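4.2 Changes in the Sorting Task

Before the cell was installed at the Rarkham returns depot, sorters lifted each item, checked it against the order, and placed it for resale or repair. After November, the arm took over the placing, and 19 sorters moved to checking and exception handling. Layouts for mixed goods were prepared in simulation (Figure 3) before being released to the floor. 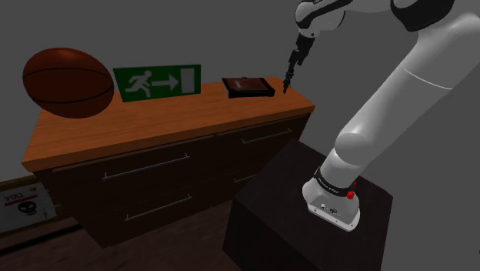 Figure 3. Simulated layout with arm, dresser and mixed items.

Interviews were coded by Irina Buzatu using the Rieger scheme. Of 53 coded remarks on workload, 17 concerned waiting — a category absent from the baseline interviews. Sorters reported less lifting but also less say over the order of work. Those on the evening shift, which handled nearly 700 items per week, described the exception queue as the main source of pressure. Job grades were left unchanged, although the new duties included restarting the cell after a stop.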